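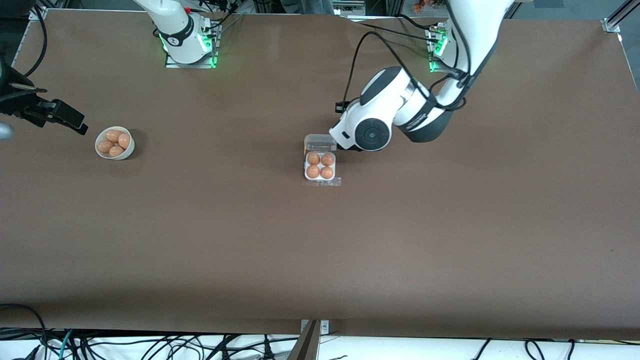 Notebook 4, p. 53

May, evening

Spent most of the day on the equipment list and got less of it done than I wanted. Khôi had the egg job up on the big brown table, with one bowl of eggs and one clear carton, both arms powered and showing green. I sat at the end with the laptop and tried to turn what we have into a list of what we need. It's easier to do in the room than at my desk. At my desk I forget cables, and cables were a whole line last year.

The main question is still the grippers. We have the black two-jaw ones and they are fine for boxes and cans. Eggs are harder on them. Ludmila wants soft fingertips from Heno, which come as a set for 600, and she wants two sets so that both arms match. I have one set in the budget. I told her I could ask for the second in the fall and she said the fall is when the Pondach contract wants a working line, so asking then is no good. She's right about that. I moved things around until two sets fit and it cost us the new monitor. I can live with the old monitor.

Next is the table frame. The aluminum rail is solid and I don't want to touch it, but if we go to a second station we need another one the same size. Okafor quoted for rail and corner brackets, delivery in 39 days. Steleck is quicker and costs more. I wrote to both and asked if the brackets are included, as the last quote left them out and I only noticed when the invoice came. No answer from either by five.

Cables. The front of the table is a mess underneath, black and blue all in a heap, and there's more hanging down the outside of the arm. Put down: sleeves for the arm cables, a tray to go under the front edge, labels, a bag of ties. None of it is expensive. It always gets cut first and then we lose an afternoon tracing one wire. I've put it under "safety" this time and we'll see if it stays.

Eggs are on the list too. Khôi laughed, but I want them as a proper item. If we run this every day through the summer we'll go through plenty, and I've been paying out of my own pocket at the grocery store. Also cartons. He likes the small clear ones with the lid that folds back, and wants to test paper ones later. I said buy a few of each and keep the receipts.

Long talk after lunch about whether to do all this with two arms. Ludmila's view is that a single arm could fill a carton and the other is money standing still. Khôi says the lid has to be closed by something, and he'd like one arm to hold while the other presses. I don't have a view. I priced it both ways. The service plan is the big difference, and I don't have the final number for that.

Left at six. Total is over by more than I'd like, even without the monitor. Tomorrow: call Okafor, ask Heno if the second set can be billed separately, find last year's cable receipts. Return Khôi's tape measure.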